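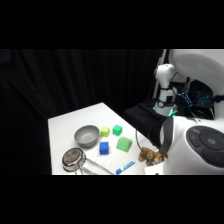
Figure 1. Coloured blocks and a bowl on the white table.

Do families remember colours better than names?

Our group wanted to know why people at the Tididley toy library bring sets back with pieces missing, and whether a simple colour list tucked in the lid would help. Muvton, where most of us grew up, has had a toy library since before we were born, so we were all rather fond of the topic before we started.

We read through 1,008 loan slips, beginning in August, and it took far longer than we had planned (the handwriting!). Of those, 89 mentioned a lost piece. Small blocks were the worst — puzzles did much better than we had guessed. 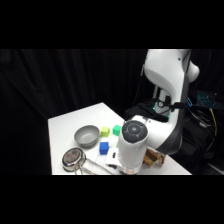
What we tried

We put a colour list in 60 of the sets and left the rest alone. Parents were kind enough to fill in a short form at the desk, and many wrote lovely long notes on the back, which we have kept. Several asked for bigger print, and one family told us green was no use as a word when a set had more than one green in it.

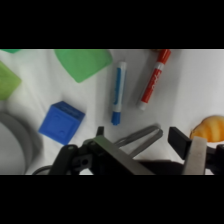
Figure 2. Green pieces in different shades, with two markers.

We took that to heart and changed the list to name the shape as well as the colour. The new lists went out on 24th February and the forms are still coming back.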